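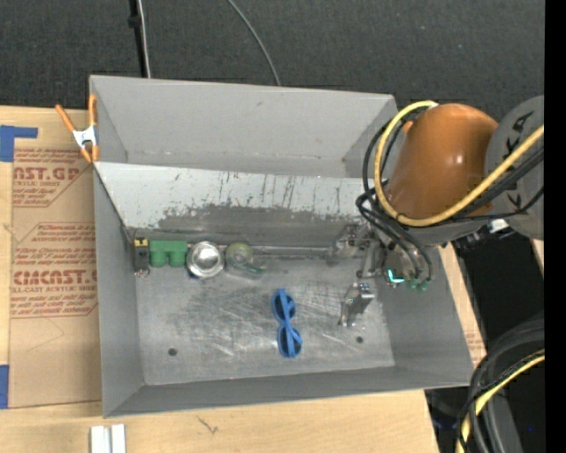

How to file a public records request with your town (and get an answer)

Quick one, people keep emailing me after the Mornside parking contract story. You don't need a lawyer. You don't need to say why you want the records either, at least not here.

1. Find the right office. Usually the clerk. Police records go to the department, school stuff to the district. Wrong office = lost week.

2. Ask for records, don't ask questions. "Why did the council hire Stalby?" gets you nothing. "All emails between Councilor Edivaldo Camargo and Stalby, June 1 through June 30" gets you emails.

3. Keep it narrow. One topic, a date range, names if you have them. My first request was 2 pages long and came back "overly broad". The second was 7 lines — went right thru.

4. Say how you want it. PDF by email. Otherwise they print it and bill you per page. Put in a cap too: "please contact me before charging more than $13."

5. Send it in writing, keep a copy. Write down the date. Check your state's deadline, they're all different.

6. Deadline passes, nothing? Short polite email, quote the date you sent it. Simone Arruda at our clerk's office answered mine the same afternoon.

7. Denied? Ask which exemption, in writing. Then appeal. Blacked out parts can be appealed too, lots of people dont know that.

Got the documents? Read the attachments first. Lucimara Bastos found the Fagundes invoice in one, the email itself just said "see attached."

Sample letter coming when I get to it. Next council meeting is 28th October, public comment is at the start so get there early.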